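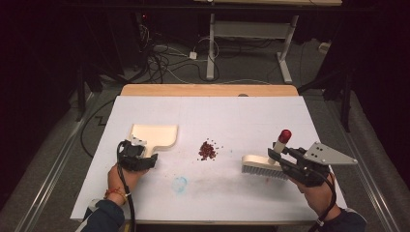 5.2 Failure during sweeping

The sweeping task was the only one in the set that had to be recorded twice. The operator holds a dustpan in the left gripper and a brush in the right, and moves a small pile of granules from the board into the pan (Figure 4). We had planned 300 demonstrations. The first 115 looked normal on the monitor and passed the automatic check, which tests only for missing samples and gaps in the time stamps.

The fault was found by Narendra Mishra when he replayed a batch on the arm. The right tool came down too low at the start of each stroke and pressed the brush into the board. In 34 of the replays the force limit tripped and the arm stopped. In the others the stroke was completed, but the brush had turned in the jaws and granules were left behind the pan.

We first suspected the calibration between the two grippers. Güven Eren repeated it and got the same values as in October. The cause was the right jaw encoder. Under side load its reading drifted, so the recorded jaw opening was wider than the real one by up to 2 mm. On replay the jaws closed less firmly, the brush tilted, and the controller pushed down to reach the recorded tool height. The left gripper did not show the drift - a dustpan lying nearly flat puts little side load on the jaws.

Figure 4. Sweeping task with two hand-held grippers. Left: dustpan. Right: brush, bristles toward the granules.

The encoder mount was replaced with a stiffer part made by Akgül, and all of the sweeping recordings made before January 12, 2019 were dropped from the training set. We also added a check at the start of each session, in which the operator closes both grippers on a gauge block and presses sideways against a stop. A session is rejected if either reading moves during the press. The pouring and wiping recordings were checked in the same way and kept - neither task loads the jaws from the side for long.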